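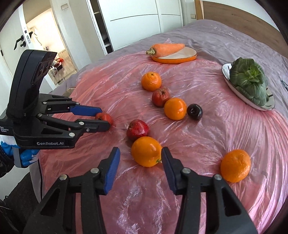
Re: [프라트덴 메일링] 손으로 시연을 보여 줄 때, 어디서부터 시작하면 좋을까요

2022년 9월 14일 수요일, Ulla Bakke 님이 쓰셨습니다:
> 안녕하세요, 프라트덴 목록에 처음 글을 올립니다. 저희 팀은 Hovland라는 작은 과제를 하고 있고,
> 로봇 팔에 과일과 채소를 집어 그릇에 담는 일을 가르치려고 합니다. 지금까지는 원격 조종으로만
> 시연을 모았는데, 한 번 담는 데 40초가 걸리고 조종하는 사람도 금방 지칩니다. 6월부터 모은 것이
> 201개인데 그중 꽤 많은 것이 중간에 머뭇거리는 동작입니다.
>
> 손에 쥐는 그리퍼로 바꾸면 나아질까요? 그리고 꼭 깨끗한 실험대에서 찍어야 하는지도 궁금합니다.
> 저희는 실험대를 늘 쓸 수 있는 형편이 아니어서요. 너무 기초적인 질문이라면 미리 사과드립니다.

울라 님, 반갑습니다. 그리고 기초적인 질문이라니요, 저도 똑같은 것을 물어보고 싶었는데 창피해서 한 철을 그냥 흘려보낸 사람입니다(그때 이 목록을 알았더라면 얼마나 좋았을까요!). 커피 한 잔 내려놓고 생각나는 대로 적어 볼 테니, 길어지더라도 너그럽게 읽어 주세요.

먼저 원격 조종 이야기부터 할게요. 저희 Pamau 과제도 처음에는 조종기로 시작했습니다. 화면을 보면서 팔을 움직이면 거리가 잘 가늠되지 않아서, 사과 앞까지 다 가 놓고 한참을 서성이게 됩니다. 그런데 학습시킨 로봇도 딱 그만큼 서성이더군요. 보여 준 대로 배운 것이니 로봇을 탓할 수도 없고, 조종한 제가 민망했지요. 울라 님의 201개 가운데 머뭇거리는 것이 많다고 하셨는데, 버리지 마시고 따로 모아 두세요. 나중에 실패에서 빠져나오는 동작을 고를 때 쓸모가 있습니다.

손에 쥐는 그리퍼로 바꾸고 나서 제일 먼저 느낀 것은 속도보다 편안함이었습니다. 손목이 가는 대로 따라오니까 사람이 평소에 과일을 집는 결이 그대로 남습니다. 다만 편한 만큼 욕심도 생겨요. 손은 로봇 팔보다 훨씬 자유로워서, 저도 모르게 팔꿈치를 꺾고 과일 뒤쪽으로 돌아 들어가는 동작을 자꾸 했습니다. 나중에 팔에 옮겨 보니 관절이 닿지 않는 자세였고요. 그러니 본격적으로 모으기 전에 짧게 몇 번만 찍어서 실제 팔로 재생해 보시길 권합니다. 저희는 11개를 찍어 보고 나서야 시작 자세와 접근 방향을 다시 정했습니다.

장소 문제는, 저는 꼭 실험대일 필요가 없다고 생각하는 쪽입니다. 이불 위에 분홍색 비닐을 펴고 사과와 오렌지를 늘어놓은 침대도 충분히 좋은 작업 자리가 됩니다. 오히려 단단하고 평평한 상판에서만 배운 로봇이 푹신한 바닥을 만나면 높이를 어떻게 맞출지 몰라 헤매는 것을 저는 여러 번 보았습니다. 비닐도 구겨진 채로 두는 편을 좋아합니다. 주름마다 빛이 반짝여서 성가시긴 한데, 실제 집에는 그런 반짝임이 얼마나 많은지요. 비닐봉지며 포장지며, 부엌에만 가 봐도 온통 그렇잖아요.

물건 고르기도 조금 말씀드리면, 크기와 색이 비슷한 것끼리 섞어 두는 것이 좋습니다. 오렌지만 해도 껍질이 매끈한 것과 오톨도톨한 것이 다르고, 사과는 꼭지 쪽이 위로 오느냐 옆으로 눕느냐에 따라 집는 자리가 달라집니다. 자두처럼 작고 색이 짙은 것도 끼워 넣으세요. 모형 과일만 쓰시는 분들도 계시는데, 저는 모형과 진짜를 날짜를 나누어 번갈아 씁니다. 무게가 다르면 사람 손이 먼저 조심스러워지고, 그 조심스러움도 가르칠 만한 것이라고 믿거든요.

그릇은 모양이 다른 것으로 놓아 보세요. 청경채를 얹은 은색 타원 접시와 당근이 놓인 주황 테두리 접시가 나란히 있으면, 어느 쪽에 무엇을 담는지 지시문을 쓰기도 한결 쉽습니다. "은색 접시로"라고만 적어도 통하니까요. 저희가 예전에 똑같은 흰 그릇을 놓고 "왼쪽 그릇", "오른쪽 그릇"이라고 적었다가, 찍는 사람의 왼쪽인지 로봇의 왼쪽인지로 오후 내내 옥신각신한 적이 있습니다. 지금 생각하면 웃음이 나지만 그날은 다들 꽤 진지했어요.

양손으로 하실 계획이 있다면 처음부터 두 손의 역할을 정해 두세요. 한 손이 과일을 물고 있을 때 다른 손은 벌린 채로 기다리는 식으로요. 기다리는 손이 심심해서 까딱거리면 그것도 고스란히 기록에 남습니다. 저는 이 버릇을 고치느라 참 오래 걸렸습니다. 숨을 한 번 고르고, 쉬는 손은 정한 자리에 내려놓듯이 멈춰 두는 것이 저한테는 제일 잘 맞았습니다.
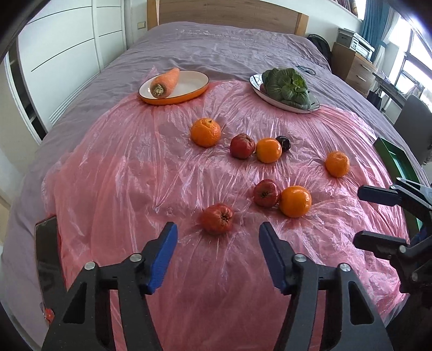
과일 배치는 시연할 때마다 바꿔야 하나요?

매번 바꾸시는 것을 권합니다. 다만 전부 다시 흩어 놓을 필요는 없고, 방금 옮긴 과일을 다른 자리에 두고 그 옆의 하나를 살짝 돌려 놓는 정도면 됩니다. 몇 번에 한 번씩은 과일끼리 서로 붙여 두세요. 떨어진 것만 집어 본 로봇은 붙어 있는 두 개 앞에서 꼼짝을 못 하더라고요. 시작할 때 손의 위치도 조금씩 달리하면 좋은데, 이건 생각보다 잘 잊어버려서 저희는 기록지에 칸을 하나 만들어 두었습니다.

기록 이야기가 나온 김에 하나만 더 보탤게요. Trurergate에 있는 저희 작업실 서버에는 지금 시연이 3,263개 쌓여 있습니다. 그런데 초반 것에는 장갑을 꼈는지, 어느 손으로 시작했는지, 커튼을 열었는지 같은 메모가 하나도 없습니다. 성능이 이상하게 갈리는 날이면 그 메모 한 줄이 얼마나 아쉬운지 모릅니다. 울라 님은 첫날부터 짧게라도 적어 두세요. 문장이 아니어도 되고, 나만 알아볼 약자여도 괜찮습니다. 물론 그 약자가 무슨 뜻인지는 어딘가에 적어 두셔야 하고요(이것도 제가 해 본 실수입니다).

그리고 이미 모으신 원격 조종 시연과 손 시연을 한데 섞어도 되는지는 저도 아직 확신이 없습니다. 저희는 나누어 학습시킨 뒤에 조금씩 합치고 있는데, 카메라 높이가 서로 달라서 비교가 깔끔하지 않아요. 이 목록에서 둘을 섞어 보신 분이 계시면 비율을 어떻게 잡으셨는지 꼭 좀 알려 주세요. 잘 안 된 이야기라면 더 반갑습니다.

울라 님, 로봇 팔의 손목이 어느 방향까지 꺾이는지, 그리고 카메라를 손목에 다실 건지 바깥에 세우실 건지 알려 주시면 시작 자세를 같이 궁리해 볼 수 있을 것 같습니다. 저희가 쓰는 기록지 양식도 필요하시면 정리해서 목록에 올려 둘게요. 글씨가 좀 빽빽하지만 쓰다 보면 정이 듭니다.

Pamau 시연 담당 드림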